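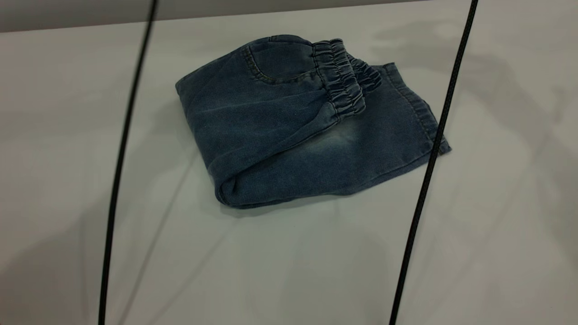
*Small jeans with an elasticated waist, folded into a compact bundle.*

# About Gakano

Gakano is a children's clothes library. Families borrow a bundle of clothes in their child's size, keep it until the knees are out or the sleeves are up round the elbows, and then swap it for the next one. We lend everything from newborn vests to school coats for ten-year-olds, and at the last stock check there were 3,036 pieces on our books. We know them alarmingly well!

## How we got going

It began in Muthoni Kariuki's hallway. Her twins had gone through three sizes in one year, and she had bin bags of lovely clothes stacked up as far as the light switch. Her neighbour Yanti Latuheru had a baby on the way and nothing to put it in. One bag went next door, then came back washed and folded eight months later with a few extra cardigans in it, and the two of them started wondering how many other streets could do the same thing.

For the first winter the whole library travelled in the back of Yanti's old Honda, which still smells faintly of fabric softener. Then we took the room above the bike repair shop, painted it white, put up far too few shelves, and put up some more. We have 93 families on the register now, and a waiting list for the 18 to 24 month bundles (they go out as quickly as we can fold them).

## Who we are

**Muthoni Kariuki** looks after the membership and makes up the bundles. If you've written "loves diggers, hates collars" on your form, she's the one who has read it and gone hunting along the shelves.

**Yanti Latuheru** does the mending. She can turn up a hem in the time it takes the kettle to boil, and she runs our evening mending table in the darker months, starting again in November. Bring anything at all, grown-up clothes included.

**Junaid Gondal** is in charge of washing and drying. He joined us as a member, with one very muddy toddler, and he knows more about grass stains than seems reasonable.

**Parviz Ranjbar** drives the deliveries and built the sorting tables. They're at proper standing height, and our backs are grateful.

## What's in a bundle

Most bundles have twelve to fifteen pieces: tops, bottoms, something warm, something waterproof and usually one thing that's just plain fun. Denim is what we get asked for more than anything else, and we're very fond of it ourselves. A pair of little jeans that has been through a few households is so much softer than a new pair, and a gathered waist is a gift to anybody who is learning to manage the loo alone. We pick elastic over buttons and zips wherever we can up to age five.

Everything gets checked by hand before it goes out. We pull at the seams, turn out the pockets (conkers, mostly, and once a whole boiled egg) and stretch every waistband to see that it springs back. Patches are fine by us, and so is fading. Holes get mended, and anything past mending is cut up for Yanti's patch drawer, so a pair of dungarees may well turn up again as somebody's elbows.

Then comes the folding, and we do have views on folding! Trousers go legs together, up to the waist, then over again into a fat little parcel. They stay put on the shelf like that and you can grab one pair without the rest sliding off after it. Dresses are hopeless and go on hangers.

## Joining

Membership is paid monthly and covers one bundle per child, swapped as often as you need. Tell us your child's height instead of their age if you can, it makes Muthoni's job so much easier. There's no charge for stains, rips or things that vanish at nursery. Clothes are for wearing, and we'd far rather see them come back muddy than hear they've been kept for best.

We love donations too, particularly:

- trousers and jeans, any size
- waterproofs and wellies
- pyjamas from age four upwards
- plain school jumpers

Please wash things before you bring them, and pair up the socks if you possibly can. The door is the green one beside the bike shop. Ring the top bell and give us a minute to get down the stairs.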